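Workroom Refit, Dedham: Gallery

The workroom at Dedham was refitted in May. The work covered surfaces, storage, cable routing and the desk positions, and the total came to 1,765 against an allowance of 2,000. The first quote was 2,189, which included a new floor. The floor was kept.

These notes go with the gallery and are arranged by subject. Measurements and part lists are in the job sheet, available from Khanyisile Coetzee on request. Shared users of the room should read the entries on cables and loose parts before the next booking period.

Scope of work

The room is used for bench assembly, small repairs and the desk work that goes with both. Before the refit the two kinds of work shared the same surfaces, and a laptop had to be moved each time a part was laid out. The new arrangement separates them as far as the floor area allows. Desks stand toward the walls. Boards and panels are handled in the open part of the room, where they can be turned without striking a screen.

Walls were filled, sanded and given two coats of off-white in a washable finish. The paint was supplied from Clistcombe. One coat would have covered, but the old surface was patchy below the window and took up more than expected.

Desks

Desk tops are light wood with a warm tone, on black metal legs. The tops were oiled twice and left for a weekend between coats. Xolani Van Wyk leveled the legs on site; the floor falls slightly toward the door, and the adjusters on that side are close to their full travel. Do not wind them out any further. If a desk rocks, pack it.

Fixing screws under each top should be checked by hand after the first month. They were driven into new pilot holes, and the wood may move a little as the room heats up in winter.

Screens and laptops

The working layout for a desk is one monitor on a stand, with the laptop open to its left. This leaves the right side clear for a hand tool or a notebook. Users who prefer the reverse order may change it, provided the cables still reach without crossing the front edge.

Screen height was set for a seated user. Marietjie Kekana asked for a standing position as well, and this remains open — the present legs do not extend far enough.

Trays and small parts

Each desk is supplied with a shallow tray for fasteners and parts in current use. Plastic pieces should go back into the tray or into a labeled bag at the end of a session. Screwdrivers return to the wall rack by size. The rack holds 9, and the smallest slot is tight and needs easing with a file.

Plants

Plants were placed near the walls, in pots with a closed base, so that watering does not reach the floor or the power leads. Water on Monday, in the morning. Trim any growth that reaches a desk or a socket.

Boards and panels

Flat boards are stored on edge when they are not needed. While in use they may lie flat, but nothing heavy should be left on them overnight. Holes drilled for one job should be marked on the back with the date and the drill size, which saves measuring them again.

Desk side of the room
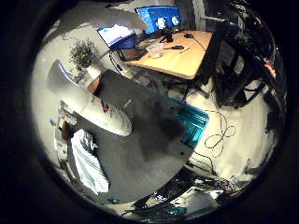 Monitor, laptop and tray on the wood-topped desk, with a potted plant against the wall and a gray board nearer. Black cable is coiled on the pale floor.

Rutilio Tapia writes that the cable runs are the one part of the refit he would do over. He would have put a channel along the wall before the desks went in, with a drop at each position, and kept every lead off the floor. He also asks whether the desks could come forward by a hand's width, as it is awkward to reach the sockets behind them with the monitor in place.

The channel has been priced and fits within the remaining allowance. It can be fixed with the desks pulled out, so both points can be dealt with in a single visit. Until then, coil spare cable flat and keep it away from the walking route.

Metal framework

Upright frames are black and stand directly on the floor. Brackets should be tightened with the frame square, starting at the base. Wiring fixed to a frame is tied at the strut and again at the bracket, with enough slack to remove either one.

Outstanding items

Wall channel for cables. Filing of the rack slot. Second label set for the parts bags, on order from Vesville. Touch-up paint behind the door, where the handle meets the wall; Sibusiso Mofokeng has the remaining tin and will fit a stop at the same time.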